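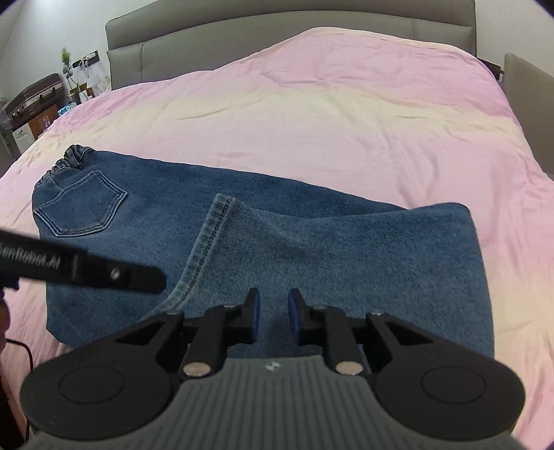 The Guvard waistband fault is a grasping failure in garment-folding systems trained on recordings from hand-held grippers. It is named after Guvard, a folding program made by Stilum, and was first described in a note dated 6 March 2025. Stilum prefers the term "early release".

Description

The fault occurs when a finger pad closes on gathered elastic. The ruffles spring back under pressure, the software reads the movement as slip, and the jaws open before the fold is finished. Jeans with elasticated waists are the usual case, as the denim is stiff and the band is not.

Reported rates

Stilum's note lists 492 folding attempts, of which 13 were counted as failures. The figure has been disputed. An attempt was left out if an operator stepped in, and the note does not say how often that happened. Böttcher, a rival supplier, claimed a lower rate for its own Clomia system but published no list of attempts at all.
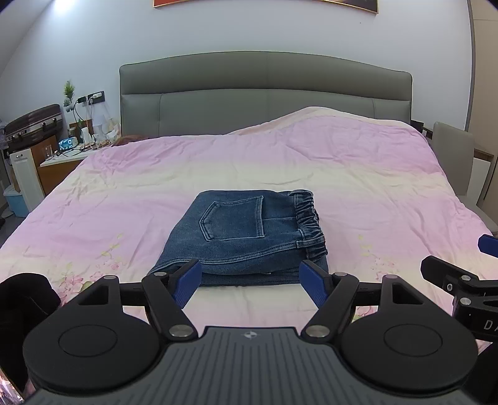
Soft bedding is often blamed for making matters worse, as a mattress gives way under the fingertips and creased covers can be pinched along with the garment. The evidence for this is thin. Only two of the listed failures mention bedding.

Remedies

Version 3 of Guvard, released in August, delays the opening of the jaws. Stilum calls the fault closed. Critics point out that a slower release also means a slower response when a finger or a cable is caught, a risk the company has not tested in public.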